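The Wusden Basin
White rectangular sink basin for bathrooms, utility rooms and workrooms
Sold by Drikwood Bath & Utility

Price: $94
Fittings: drain and two mounting brackets included, faucet sold separately
In stock, ships in 6 days

I'll start with what I like about this sink, because I've had one at home since May and I've got opinions. It's a plain white rectangle with straight sides, and it gives you a lot more usable room than the round one I pulled out. My old bowl was pretty, I'll give it that, but everything you put in it slid straight to the middle and sat on the drain. With the Wusden you can lay a shampoo bottle down in it, rinse the gunk off the cap, and it stays where you left it!

The corners on the inside are gently rounded, so a sponge gets into them without any poking around with an old toothbrush (we've all done it). The rim is wide enough for a soap bottle, and that was a big one for me. I hate a soap bottle that lives on the windowsill and drips on its way over. The drain is small and round and takes a standard stopper, which you can get from us or from any hardware store.

People ask me all the time if white is a pain to keep clean. A little, yes. You'll see toothpaste on it. But you'll see it on any color, and on white you at least know when you've got it all. I wipe mine with dish soap and a soft cloth at night and that's the whole routine. Please don't use scouring powder – it dulls the finish and we can't replace a basin for that.

A sink like this ends up holding half the bathroom anyway, bottles and all, and I figure it might as well be good at it.

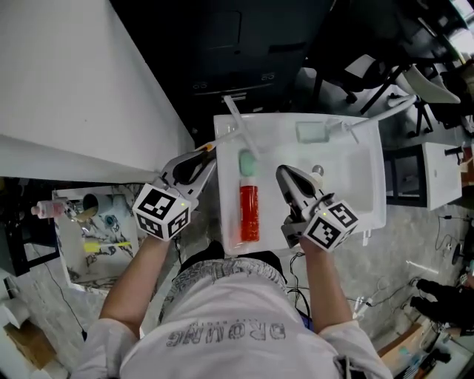

Baldur Dalsgaard wrote in to say he'd put his Wusden in a shared washroom at work and the soap was the one thing he'd do differently. He started with a bar, it went to mush in a week, and he was forever picking bits out of the drain. Now he keeps a pump bottle on the rim and wishes he'd done it on the first morning. He also said the basin is easier to rinse out than the one it replaced, but that he'd like a slightly bigger drain.

Fair point on the drain! If you rinse a lot of hair or grit down there, add the Bisgaard strainer to your order. It drops right in, lifts out with a fingertip, and it's cheap. I have one in mine and I empty it when I clean the mirror.

A few things to know before you buy. The basin needs a flat, level counter or the wall brackets that come in the box. If you're hanging it, find the studs first, and get a second person to hold the other end while you mark your holes. The paper template is taped to the inside of the carton lid, so don't throw the lid out (I did, and had to fish it back out of the recycling).

Want something to stand next to it? The Vanov tray is the same white and sits to the left or right. Handy for cups and toothbrushes if there's more than one of you fighting over the counter in the morning.

Shipping is free on orders over $400. Returns are fine as long as the basin hasn't been installed. For plumbing questions, ask for Baldur Mikkelsen at the Drikwood counter, or email us a picture of your pipes and he'll tell you which connector to get.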